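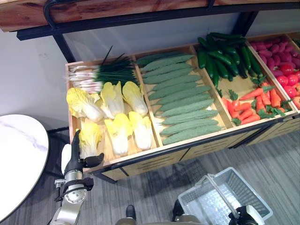
Green onions, roots still on

Can you regrow green onions from the root end more than once? I've had a jar of them on the kitchen sill in Prallton since February and the second lot came up skinny and a bit slimy -- do I just toss them?

Margit Sárközi
Twice in water is about it, in my experience. Change the water every day and leave a good thumb's width of white above the roots, or they go to mush. After that I stick mine in a pot of soil out the back and they carry on for months! Colour comes back too.

Igor Slanina
just buy new ones mate

Flakell
What Margit said, but rinse the slime off first. I've got 10 in an old ice cream tub.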